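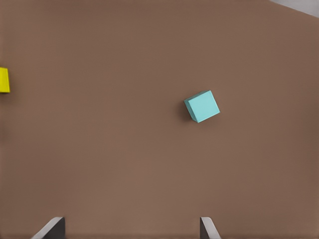 Teaching an arm to pick up a cube, mostly by doing it ourselves

Project report, group 4
Meenakshi Pai, with Rachid Shawky and Sekar Hidayat
May 2, 2021

When our supervisor, Celina Kołodziej, gave us the project list I went straight for the one with the robot in it, and I would do the same again. The idea was simple enough to fit on a sticky note: collect a set of examples of a simulated arm picking up a cube, train a small network to copy them, and see how far we got. I did the collecting, Rachid wrote the training code and Sekar looked after the simulator (which we named Hutapea early on, after a long argument I won't go into).

What we recorded

Every example, or episode, is one go at the task. A person drives the arm from the keyboard, and at each step we save what the hand camera sees together with the command that was sent. The network only ever gets the hand camera. We did talk about adding a second view from the side, but Sekar wanted to keep the files small and I wanted to start recording, so that was that.

The camera looks straight down between the two fingers, so their tips are always at the bottom of the view, dark grey with paler sloped edges. At a wide opening like the one at the top of this report there's a big stretch of plain brown table between them. The cyan cube is the target. It gets dropped at a random spot and a random angle, and the angle matters far more than I expected! If the cube is turned well away from the fingers you have to twist the wrist before you go down, and in my first batch I kept forgetting and pinching it by the corners.

The yellow one is there as a distraction. Sometimes it's well in view and sometimes you only get a thin strip of it at the far left, and I like those episodes because the network has to learn that a bright bit of colour at the side isn't an invitation. We kept the table plain on purpose, no grid and no markings, so it couldn't learn its way around from those.

How the collecting went

Slowly, at first. I managed 12 episodes in my first sitting and threw away four of them. By the second week of April I was quicker, but I'd also got into a habit: I always came at the cube from the left. I hadn't noticed until Rachid plotted all my paths on top of each other and there was a great fat bundle on one side and hardly a line on the other — a bit embarrassing. After that we took turns, and Ilham Majimbun from the group next door kindly recorded a batch for us as well. Ilham drives much more carefully than I do, with lots of little pauses, and Rachid had to trim the pauses out because the first network copied those too and just sat there above the table.

What came out of it

We held back 34 starting positions that were never used for recording. The network trained on my episodes alone picked up the cube in 12 of them. With everyone's episodes mixed in it managed 22. Most of the misses were cubes near the edge of the view, where the arm drifted off and lost sight of the thing altogether.

If we had another month I'd record more starts with the cube off to one side, and I'd add some where the driver makes a mistake and puts it right. All of ours are tidy, so the network has never seen how to recover. Sekar would like to change the lighting between episodes, and Rachid would like everybody to stop renaming his folders.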